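# Hegyi robotics club is at 1492 demos and counting

I stopped in on the Hegyi student robotics club this month, and they're deep in what they call table work – picking up small stuff with hand-held grippers, over and over, so a robot can learn from it later.

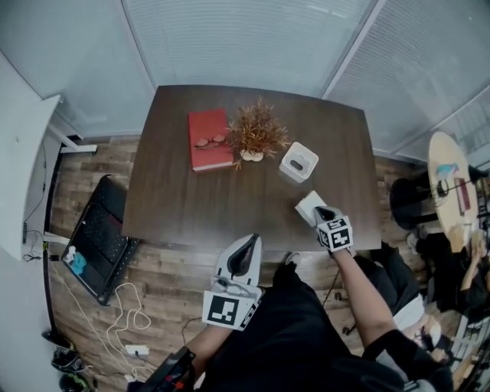 One reader wrote in after my January item to ask why the kids don't just program the arm directly, and whether all this repetition teaches them anything. Fair question! The club's take is that you learn a lot about gripping when your own wrist has to do it (and you find out fast which objects are a pain).

They've logged 1492 demos so far and want 2000 before the Prumov student challenge opens. Each run gets checked, and the sloppy ones get tossed, so the number goes down some evenings – ouch. White-on-white objects are on the list for next time, plus anything flat.

The club meets at 4 p.m. in the Etovside building, and new members can walk in. Bring a laptop if you've got one.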